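Search this forum... Go

Filed under: Home & Garden > Sheds, Tools and Storage

Labelling everything in the shed, worth it?

dunnockhill
13 February 2018
I've got 17 plastic crates in the shed and can never find a thing. Thinking of numbering them all and keeping a list indoors. The Pullovlow labels are 8 quid for a roll of 100. Has anyone stuck with it?

mossy_gate
I did it in January two years ago and still use it. Number on the crate, list in a notebook by the back door. Don't write the contents on the crate, they change.

Saltmarsh_Ted
Disagree. I want to read "hinges" on the lid, not go back to the house to look up a number. Big marker pen and masking tape, costs next to nothing.

mossy_gate
Fine until the tape drops off in the damp.
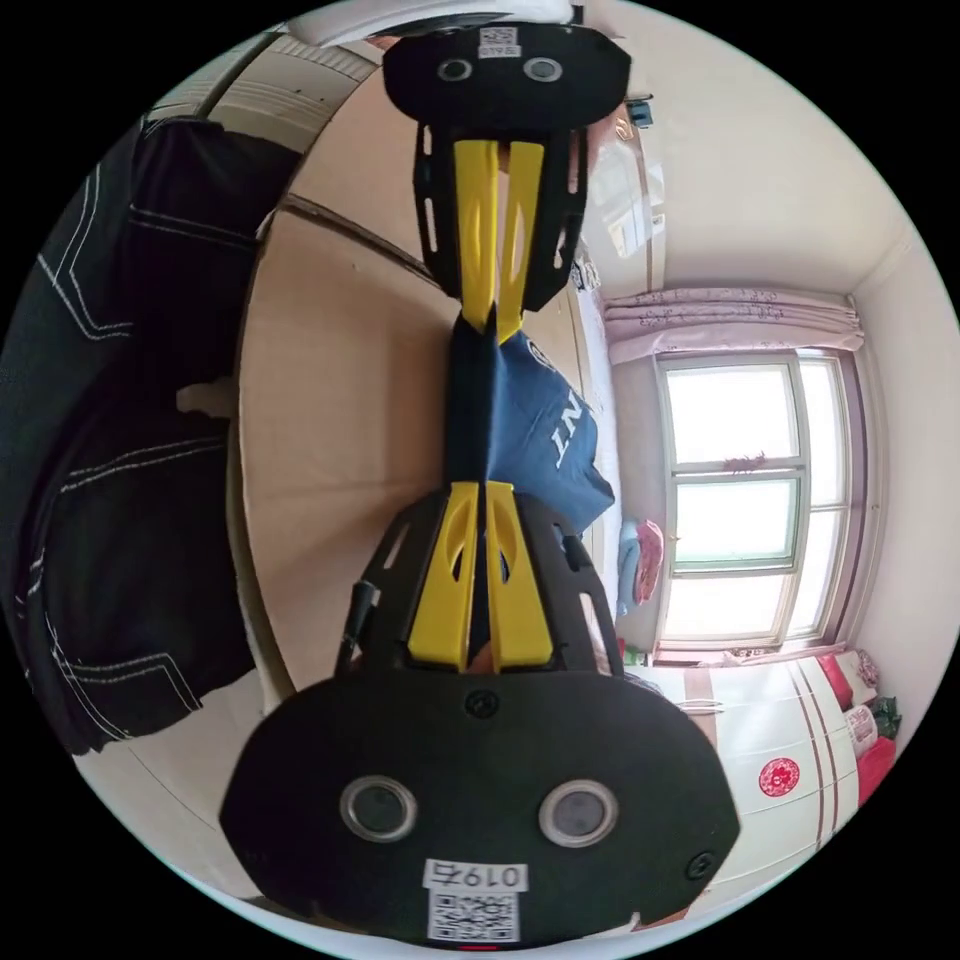

parsnip66
Printed labels last better than tape in my experience, and I'd go for number and code together. You scan the code for the list, and if your phone's flat you've still got the number. The white one near the bottom there is the sort I mean, 0197 with the QR code under it. It's on upside down, so decide which way up yours go before you peel the backing. Four digits is plenty for a shed.

Saltmarsh_Ted
Four digits for 17 crates?

dunnockhill
Two will do me. Not sure about codes, there's no signal down there. Might try the numbers and a notebook first.

tinlid
Wipe the crates with white spirit before you stick anything on. Mine from Jorkton came off within a week where I hadn't.

Related threads
Mundness shed roof felt, any good?
Damp in a brick outhouse
Sorting a jar of mixed screws
Best shelving for heavy crates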